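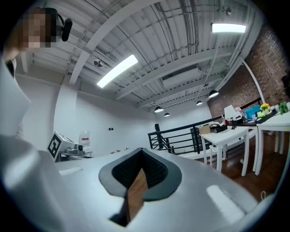 手持夹爪上那只相机拍到的样子:砖墙、白色钢梁,还有戴着黑色头戴设备的操作员。

上个月答应大家要写的 Karatwood 开放日,我终于坐下来写了!拖到今天(2018年10月7日)全怪我自己,笔记本在包里压了快两个星期,翻出来的时候封面上还沾着一块饼干渣。

先说怎么去的。我坐324路,终点站下来还得走一段上坡路,路边全是修车铺和卖地砖的,走到一半我差点以为走错了。门牌小得可怜,印着“Ravow 工作室”,Karatwood 是他们这个项目的名字,两个名字混着用,签到表上写的又是另一个。后来我干脆都叫 Karatwood,大家也都听得懂。

进门第一感觉是亮。白色的压型钢板吊顶,长条灯管开着,后面又垂下来几盏黑色的圆罩吊灯,右手边是一整面红砖墙。我本来以为会是那种冷冰冰的实验室,结果更像谁家改造过的旧车间,平台边上有黑色栏杆,栏杆那头摆着白桌子,最远那张上居然还有一小盆黄花。我站在那儿看花看了好一会儿,被后面的人催着往前走(对不起!)。

带我们这一组的是 Ekaette Akande,说话很快,手势很多,讲到兴头上会忘了自己拿着话筒。她开场就说今天不跳舞不翻跟头,想看机器人跳舞的可以去喝茶。大家都笑了,不过真有一位大叔问茶在哪儿。

演示分两部分。前一半是人来做:操作员戴好头戴设备,手里拿着一只夹爪,像拿着一把特别大的夹子那样,去夹一根窄窄的木条,再放到指定的位置。夹爪比我想象的大得多,浅灰色的外壳,圆鼓鼓的,中间开了一个口,形状有点像盾牌,里面衬着黑色的细网。我问 Ekaette 那层网是干嘛用的,她说第一版没有,木条老打滑,换了好几种料子才定下来。她讲这段的时候表情很痛苦,我猜“好几种”是客气的说法。

后一半才轮到机械臂。台面上立着一台白色的臂,底座旁边贴着一块黑白方块图案,我身边的小朋友一口咬定那是扫码付款的。Ekaette 蹲下来跟他解释,说相机看到这个图案,就能算出自己离机械臂有多远、朝着哪个方向。小朋友听完点点头,又问那能不能付款。

轮到观众上手的时候我排在第12个。排队其实挺有意思,可以看前面的人各出各的洋相:有人憋着气,有人夹的时候舌头也跟着使劲,有一位女士全程跟木条说话,“来,乖,过来”,一次就成了。我呢,前两次都夹歪了,第三次夹起来了,一高兴手腕一转,木条掉到了地上。操作员特别好脾气,捡起来递给我说再来。第四次总算放进去了,虽然是斜着进去的。Ekaette 说算数,我就当算数了!

让我意外的是手腕有多累。夹爪说重也不算重,可你得一直悬着,又怕挡住相机,姿势就很别扭。做了几分钟,我右手小臂酸到第二天早上。他们的人一天要做多少遍呢?Ekaette 说当天上午的目标是44遍,中间必须休息,换人,喝水。墙边白板上写着一个总数,369,是木条这一项攒下来的次数,旁边还有人画了个哭脸。

有位听众问了个比较尖锐的问题:人做得好好的,干嘛要教机器?他自己是做木工的,在 Durrani 家具厂干过很多年,问得很认真。Ekaette 没有绕弯子,她说细活她不认为短期内机器能接过去,他们想先试的是递料、分拣这一类,把人从来回弯腰里解放出来。木工师傅说,弯腰他倒是很愿意让出去。两个人后来在栏杆边上聊了很久,我路过时听见他们已经在讨论木纹方向了,师傅拿着一根木条比划,说顺着纹和逆着纹受力完全两回事,你们夹的时候想过没有。Ekaette 掏出手机在记。

也说点不那么满意的。一是地方不大,人一多,后排基本只能看前排的后脑勺,要是能把夹爪相机的画面投到大一点的屏幕上就好了。二是讲解里缩写太多,我旁边的阿姨问我“标定”是什么意思,我也只能连猜带编地说了一通,事后查了一下,居然没错太多。三是茶真的很淡。

机械臂自己跑的那几轮,我看了三轮。第一轮很顺,慢悠悠地伸过去,夹住,抬起来,全场安静得能听见电机响。第二轮停在半空不动了,工作人员按了停止,重来。第三轮又好了。比起第一轮,我反而更喜欢第二轮,因为停下来以后 Ekaette 就开始讲它可能卡在哪儿,怎么看记录,怎么排查,那几分钟是我整个下午笔记记得最密的一页。可惜字太潦草,现在有一半认不出来了。

临走的时候我在门口碰到 Indon 读书会的几位老朋友,他们是下一组,问我值不值得排队,我说值,但是先去趟洗手间,里面一站就是很久。

下一次开放日他们说放在一月,具体哪天还没定,定了我会登在这里。想去的朋友回信告诉我一声,我来统一报名,带小孩的请注明年龄,上手环节对身高有要求。穿平底鞋,少带包,那边没有存包的地方。还有,哪位读者要是懂木工,请务必也来,Ekaette 托我问的,她那天记了满满一屏幕,说还没问够呢。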